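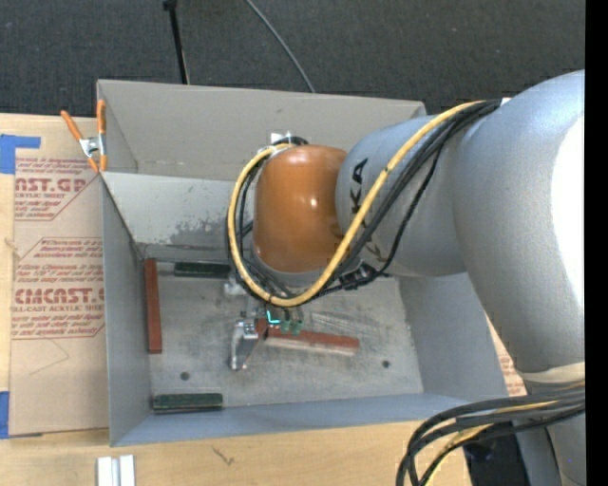 Trevgate Bin Chores
README, August refresh

Hi, and thanks for downloading this. I'm Rin Imai, and I put Trevgate together with Emmett Sorensen and Dymphna McGrath. We wanted to know if a robot arm can do the dull part of a shop job yet: reach into a bin, get hold of a block, and put it where somebody asked for it. My short answer is "sort of, on a good day." The long answer is this data set.

What's in it

There are 1,724 recorded tries at moving blocks in an open bin. I went through every one by hand (with a lot of tea) and marked 1,538 of them as usable. The rest are still in the download, in a folder called rough, and please don't skip it! Some of my favorite clips are in there. If you care about why these machines aren't putting away your groceries yet, that folder will teach you more than the clean one.

Each try comes with the camera view, the arm's joint positions, the gripper state and a one-line note on what the arm was asked to do. The notes are typed by people, so expect typos. Emmett writes "brick" where I write "block" and we never sorted that out. Sorry.

How the chores work

Every try is one of 2 kinds. "Fetch" means pick up the block with the named color and lift it clear. "Tidy" means push or carry blocks until they line up with a wall of the bin. I thought fetch would be the hard one. Nope - tidy is much worse. A long block that sits flat against a wall leaves the fingers very little to grab, and the arm tends to shove it into the corner and then fuss at it for ages.

We kept back 330 of the usable tries as a test set. Please don't train on those, and if you did by mistake, just say so when you share your numbers. We've all done it.

So can it do chores?

For one kind of object, in one bin, with a person nearby - getting there. I'd let it sort blocks while I ate lunch. I wouldn't let it near a sink full of dishes, and I can't say this data will get you much closer to that. It has stiff shapes with straight sides, and no cloth, no food, nothing that squishes. Úna Heffernan tried a model trained on Trevgate with rolled-up socks and sent me one word back, which I won't print.

Known problems

The color words in the early notes are sloppy. "Red" and "brown" can both mean the same block.

Scratches on the bin floor sometimes get picked up as edges by simple vision code. Vinar, our small loader script, has a mask option that helps a bit.

Gripper state lags the video slightly in the rough folder. I haven't fixed it and may not.

Using it

Free for research and teaching. If you want it in a product, write to Dymphna first. Bug reports go to me, and I do read them, mostly late at night.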